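4. Trial of the Skomia two-arm counter kit

4.1 What was supplied

The kit came to us from Fevinmont on loan, under the same terms as the other products in this review. It is sold as a complete snack counter for canteens and small shops: two white arms, a gripper and camera on each, a yellow control panel with an emergency stop, and the software. The table and the stock are left to the buyer. List price at the time of the trial was not given to us in writing so we leave it out of Table 2.

Setting up took two people most of a morning. The manual is clear on wiring, poor on where to put things. No drawing of reach, only a line saying that goods should be "comfortably placed". We ended up moving the displays by hand until both arms could get to their share, then taped the positions. A buyer without a technician would struggle here.

4.2 Layout and task

Stock was chosen to be awkward. Wrapped bars and puffed rice packs in a white tray, foil takeaway containers in a basket, glass bottles on a tiered rack, small drinks lying on a stepped acrylic stand with biscuits and chocolate bars. Sandwich in its own round basket. An order is one or more items, to be put on the beige tray in the middle of the table. The layout is given in Figure 3.
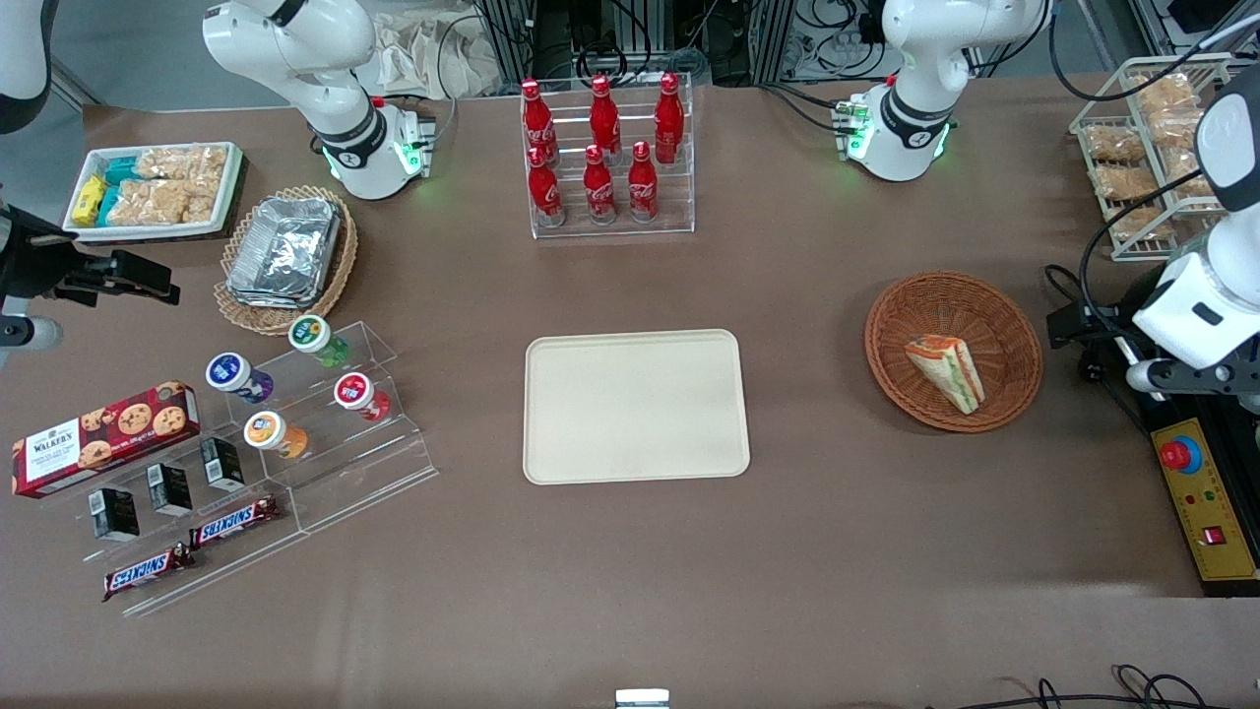 Figure 3. Counter layout with the Skomia kit. Green lights at the foot of each arm; control panel at the right edge.

Orders were sent from a list made beforehand at the Hasadthorpe site, the same list used for the Manzano kit in section 3, so the two can be compared directly. 725 orders in all. An order counted as complete only if every item reached the tray without a person stepping in. Dropped and picked up again by the arm - still complete. Wrong item - failed, even if the right one followed.

4.3 Results

491 of the 725 orders were completed. Most failures were at the pick, not the placing. Clear wrapping was the worst: the cameras lost the edge of the pack against the one behind it and the gripper closed on air or on two at once. The acrylic stand gave similar trouble. Bottles did far better than we expected, the necks give a good hold and the rack keeps them apart.

Foil containers were picked reliably but the lids suffered. We did not score damage, and probaly should have. A canteen would care.

The arms never touched each other. They do wait for one another a lot though, and on orders with items from both sides one arm often stood still for most of the cycle. Fevinmont say an update due in January will let them share the tray area. Not tested.

The emergency stop was used 4 times, each time by the operator as a precaution. Restarting afterwards means sending both arms home and clearing the order, and there is no way to resume half way. The same is true of the Manzano kit, but there the restart is a single button and here it is a menu with to many steps.

4.4 Suitability

For a site selling mainly bottles and boxed goods the kit is usable now, with a member of staff nearby. For loose wrapped snacks we would not advise it yet. Support was good - calls answered the same day, one replacement cable sent without argument. Software version tested was the one dated 2018-09-13, and later versions may behave differently.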